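Felt Hats at Home: Things I Do Now That I Didn't Do Before

Filed under: workroom tips

A customer wrote in January to ask how I keep my felts looking so good, and I had to look over at my own winter hat, which was under a bag of potatoes. So take what follows as advice from somebody who knows better. It covers wool felt and fur felt. Straw has its own page and its own set of miseries.

Brushing

Brush counterclockwise, with the nap, starting at the crown and going down to the brim. If you can't tell which way the nap runs, stroke the side with one finger. One way feels like a cat and the other way feels like a cat that is about to leave. Use a soft brush for every day and a stiffer one for mud, after the mud has dried. Mud that is still wet should be left alone. I know. Leave it alone anyway.

Keep one brush for dark felts and another for light ones. I had a single brush for years and made a lot of gray hats that had been sold to people as cream.

Lint rollers work, but go easy. The cheap ones leave a trace of glue, the glue picks up more lint, and you will be rolling that hat until you die. A strip of masking tape wrapped around your fingers, sticky side out, does the same job and lets go when you ask it to.

Steam

A kettle is fine. A garment steamer is better. The iron on its steam setting, held over the hat while you talk on the phone, is how I lost a very nice emerald cloche.

Keep the felt moving through the steam and keep it a hand's width away from the spout. You want it warm and a bit limp, like a tortilla. Ten seconds or so on one spot is plenty before you stop and shape. If the felt starts to look shiny you have gone too far, and you can bring some of the nap back with very fine sandpaper and a light hand. Grade 400 or finer. Dinesh Gazi, who taught the blocking class I took in Haworth, used the back of an emery board, and his hats were better than mine, so there you go.

Steam burns hurt a great deal more than you expect from something that looks like weather. Wear a cotton glove on the hand inside the crown.

Getting a brim flat again

Most brims go wrong because the hat was put down on its brim. Turn it over and rest it on the crown. If the crown is soft and you worry about the dent, hang it from a rounded peg, the fat kind, and never a nail. A nail gives your hat a nipple. There is no politer word for it and I have tried several in front of customers.

To flatten a wavy brim, steam it in sections, lay it on a clean flat surface with the crown hanging over the edge or pushed up through a ring, cover it with a cotton cloth and weigh it down. I use bags of dry rice. Books are fine if you don't love them. Leave it overnight, and do not lift a corner at 10 p.m. to see how it's getting on. 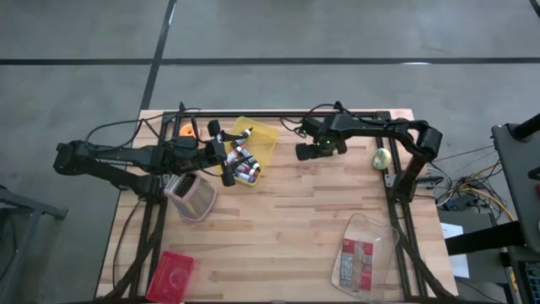 If it is still wavy in the morning, the wire may be the culprit. Feel along the edge for a kink. You can usually straighten one through the binding with your thumbs, working out from the middle, a little at a time. If the wire has snapped, the binding has to come off, and that is an afternoon. Put the radio on.

Sweatbands

Wipe the inside band with a barely damp cloth when you take the hat off. Nobody does this, and I include myself, but a hat worn all winter with foundation and forehead on it will get a tide line, and the tide line travels outward through the felt like bad news.

For grease that has already arrived, cornstarch. Pat it on, leave it for a few hours, brush it off, do it again. Seven rounds is my record, on a dove gray fedora belonging to Troels Hedegaard, who uses a lot of product. It came up well. He has been told.

If the hat has become too big (they do stretch, and heads do not shrink, whatever you have heard), slip a strip of foam or folded felt behind the band at the back. Start at the back only. Go all the way around and the hat perches. Too small is harder. Steam the band area inside, put the hat on, and wear it around the house until it cools. You will look dressed for a train. Answer the door if you like.

Trims

Pin everything, then try it on in a mirror, then take off the last thing you pinned. That rule is older than I am and I break it constantly.

Sew trims by hand and catch only part of the felt's thickness, so nothing shows inside. Glue is quick and it is also forever. I once had a hat come in from Drarbridge with a pheasant feather put on with what I believe was bathroom caulk. The feather outlived the hat.

Petersham ribbon will curve if you press it with steam, pulling one edge gently into an arc as you go. Ordinary grosgrain will not, and it will make you feel it's your fault. Check the edges before you buy: petersham has tiny scallops, grosgrain is straight. The ribbon stall at Turkdale market labels both of them "ribbon," so bring your glasses.

Feathers that have gone limp perk up over the kettle with a few strokes between finger and thumb. Sequins do not like the kettle at all. They curl.

Storage

Boxes, with acid-free tissue in the crown and a loose ring of it under the brim. Newspaper prints on pale felt, and you may end up with the football scores around your ears. Skip the plastic bags. Felt wants a little air.

Moths are the real enemy. Cedar helps while it smells of cedar and then it's just wood, so sand the blocks lightly when they fade. Lavender I find does very little apart from making the moths' stay more pleasant. If you think you have an infestation, bag the hat (all right, plastic just this once), freeze it for a week, let it thaw for a day, then freeze it again. Label the bag. Ashton Merrick didn't, and his mother started defrosting a beret.

Write on the end of each box what is in it. I have 40 boxes and had labeled four of them when I began this page. I'm now up to seven.

Next time, veiling, and how to get it off a cardigan button without scissors.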